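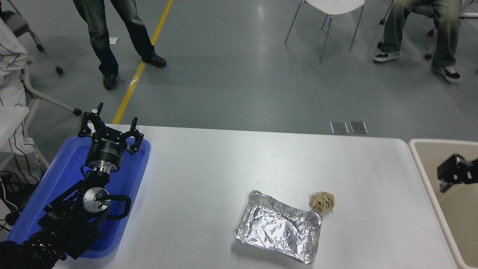

Trundham meal delivery adds a second route

The Trundham home meal program will start a second delivery route in August, covering the streets north of the river and the houses along Obura Road. Until now the kitchen has run one route, and people living past the bridge had to arrange for a neighbor or relative to pick up their food.

Yareli Contreras, the kitchen manager, has been working on the new route since the winter. It will leave the kitchen at 10:45 a.m. and should be finished by 12:30. The existing route keeps its current times, except that the stop at Cernex Court moves to the end of the run.

The kitchen sent out 2,000 meals last year. Contreras expects the new route to add 400 more in its first twelve months, mostly lunches. The menu stays the same for both routes: baked pasta, chicken and rice, turkey meatloaf, and a vegetable bake on request. Low-salt meals are available but have to be ordered 2 days ahead.

Meals travel covered and can go straight into the refrigerator if you don't plan to eat right away. Eat refrigerated meals within 3 days. Foil trays should not go in the microwave, so move the food to a plate or dish first. In the oven, leave the cover on and heat at 350 degrees until the middle is steaming. Rinsed trays can be handed back to the driver.

The cost per meal has not changed. Anyone already on the list does not need to sign up again, but if your address is on the new route and you would like to switch from pickup to delivery, the kitchen needs to hear from you by June 18, 2018.

Donnie Moncrieff is looking for drivers for the new run. Drivers need a license, their own car, and one free late morning a week. Gas is paid back monthly. Forms are at the front desk of the Rorkulberg Building, and completed ones can be left in the box by the kitchen door.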